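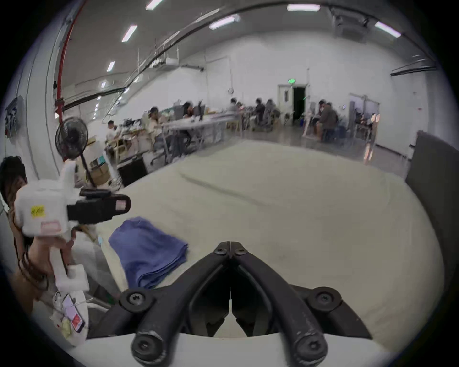

# Two Hands and a Blue Towel

By Keisha Pennington

Ask Deirdre Keane which gripper she likes best and she'll hand you one. "Go on, squeeze it," she told me, before I had my coat off. So I did, and for the next hour I was useless as a reporter because I couldn't stop picking things up!

Keane runs hand-held tool trials at Neltetside, and cloth is her favorite way to embarrass a gripper. A box has corners and stays the shape it was. A towel slumps, bunches and slides away the moment you feel sure of it. The idea at Neltetside is simple enough: a person works the jaws by hand while a camera on the tool records the job, and the recordings go toward teaching a robot arm to do the same. If the tool is awkward in a person's hand, the arm learns awkward habits.

The team has been comparing two designs since January. One is the black Serrano, with thick curved fingers that close to a point. The other is the white Hiseo, boxy in the body, with a handle you grip like a drill.

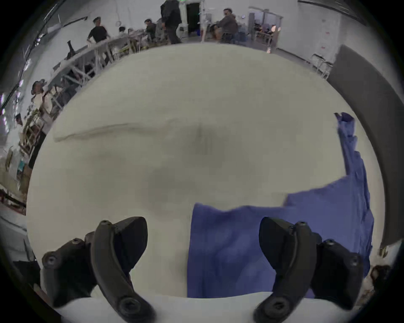 Dalia Samir, who wrote the trial plan, prefers to start with the cloth lying any old way. Neat folds flatter a tool, she says, and a crumpled heap asks more of it. You have to find an edge, get one fingertip under it and close without plowing up the sheet below. I managed this on my fourth try with the Serrano and felt like a surgeon.

Samir's log had reached 977 grasps on the day I came. She reads the misses more closely than the catches, and she has a private shorthand for them: "skate" when the tips slide over the fabric, "double" when they take the sheet along with the towel. I was responsible for a good many doubles.

The Hiseo has its own charms. Its long flat jaws reach for a corner the way you would with finger and thumb, and the pistol grip lets your wrist do what it wants to do anyway. Emiliano Aguirre, the loudest of its fans, can keep going with it for 30 minutes before he needs a rest. He gets less than that from the Serrano — the weight sits farther forward, and he feels it in the forearm.

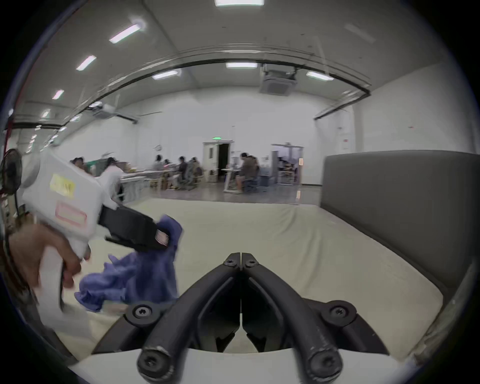
*The white gripper takes the blue-violet cloth by an upper corner, with the black one close by.*

Then there's the camera question, which had people talking over each other at lunch. Everyone likes a very wide lens. It takes in the fingers and half the room at once, so software has plenty of fixed things to track as the tool moves. The price is that straight edges bend like noodles, and anything far off gets tiny. Róisín Mulcahy, who handles calibration, has tried 3 lens mounts and is fond of the stiffest one, a chunky bracket from Prernero that she tightens herself and lets no one else touch.

I asked her to pick a winner between the grippers. She wouldn't. For pulling a corner out straight, she'd reach for the Hiseo. For gathering up a whole fistful of fabric, the Serrano, every time. What she'd really love is the Serrano's fingers on the Hiseo's handle, and she has a sketch of it taped inside her notebook.

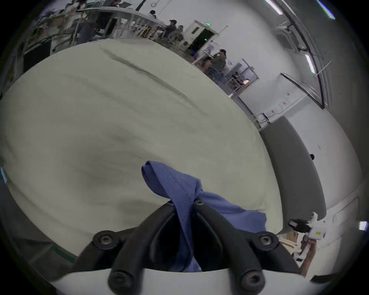 My own vote goes to the Serrano, sore forearm and all. There's a lovely moment when the curved tips come together and you feel the knit bunch up between them, and you know before you lift that you've got it. Samir let me run one last set before I left. I asked for another after that, and Keane went to find me a chair.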